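Skuvetti Trial Site - Gripper Comparison
Workstation Inspection Checklist with Comments
Station: Bedroom (bed and basket task)
Completed by: Hiu-tung Chien
Reviewed by: Bilal Atallah
Hands under comparison: Ova, Sleiman

The robot at the bedside station, with the basket near the head of the bed:

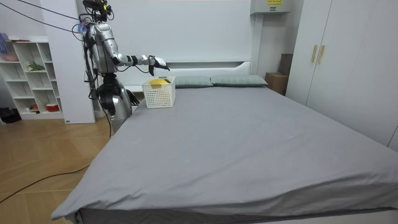
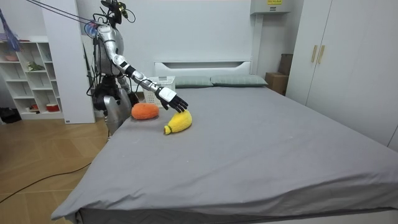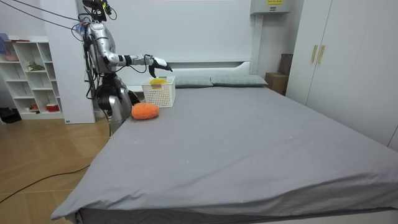 Photographs: Skikix trial records. Not to be reproduced without permission.

Scope

The checklist applies to the bedroom station only and is to be completed before the first run of each session and again after any change of hand. Items marked HOLD must be closed before the arms are powered. Items marked COMMENT may remain open for the session, provided the reviewer has initialled them.

Section A - Overhead cables and support

A1. Cables to head unit clear of both shoulders through full reach. PASS
A2. Upper anchor inspected and tagged. PASS
A3. Slack sufficient for the arm to extend over the bed without drawing on the head connectors. COMMENT
Slack is adequate at the basket position. At the far pillow the cables come under light tension. Operators are to keep all targets on the robot's side of the mattress until the longer set has been fitted.

Section B - Floor

B1. Cable on floor secured or routed outside the walkway. HOLD - closed
The black cable was lying in an open curve between the left side of the room and the bed. It is to be taped at both ends and at the midpoint. Re-inspected by B. Atallah and closed at 2 p.m.
B2. Bags and personal items removed from the floor. COMMENT
A black bag is beside the base of the shelving. It is outside the reach of either arm but is to be stored elsewhere before the next session.
B3. Flooring dry and free of loose material. PASS

Section C - Arms and hands

C1. Wrist fasteners checked against torque card. PASS
C2. Fingers open and close through full travel with no target present. PASS (Ova), PASS (Sleiman)
C3. Fingertip pads free of splits and lint. COMMENT
The grey fitted sheet sheds. Lint was found on the Sleiman pads after 50 cycles and appeared to affect release of the plush items. Pads are to be wiped between blocks. The Ova pads were less affected, although they had been replaced on Thursday and the comparison should be treated with caution.
C4. Idle arm parked at the side and clear of the mattress edge. PASS
C5. Stopping distance above the target within the set limit. PASS
C6. Grip force limit confirmed on the controller display. HOLD - closed
The limit had reverted to the factory value when the hand was exchanged. It must be re-entered after every exchange and read aloud to the second operator.

Section D - Targets and basket

D1. Targets match the approved list (yellow plush banana; orange plush item). PASS
D2. Basket empty at the start of each block. COMMENT
One block was started with the yellow target still inside. The block was voided and repeated.
D3. Basket walls and rim undamaged. PASS
Fingertips may enter the perforations when the hand descends close to the wall. Should this occur, the operator is to stop the arm and free the finger by hand. The arm must not be reversed under power.
D4. Basket position noted on the run sheet. COMMENT
The basket shifts on the fitted sheet when touched. Its position is to be checked between runs and corrected where needed.

Section E - Surroundings

E1. Wardrobe doors closed. PASS
E2. Cardboard boxes between headboard and wardrobe stable. COMMENT
Not within reach of the arms. The boxes are to be laid flat or removed, as they could fall toward the pillows if knocked.
E3. Emergency stop within reach of the seated operator and tested. PASS
E4. Second operator present for all powered work. PASS

Section F - Records

F1. Run count entered for each hand. PASS
Total cycles logged to date across both hands: 782.
F2. Faults logged with time and hand fitted. COMMENT
There are 14 fault entries, most of them missed grasps on the orange item. Several do not state which hand was fitted and cannot be used in the comparison. Operators are reminded that the hand field is mandatory.

Reviewer's remarks

The station is approved for continued use subject to the open comments at A3, B2 and E2. No preference between the two hands is to be recorded on this form - results are reported separately at the end of May. The orange item should be presented in the same orientation for both hands until the fault entries have been reconciled.

B. Atallah, reviewer
H. Chien, inspecting operator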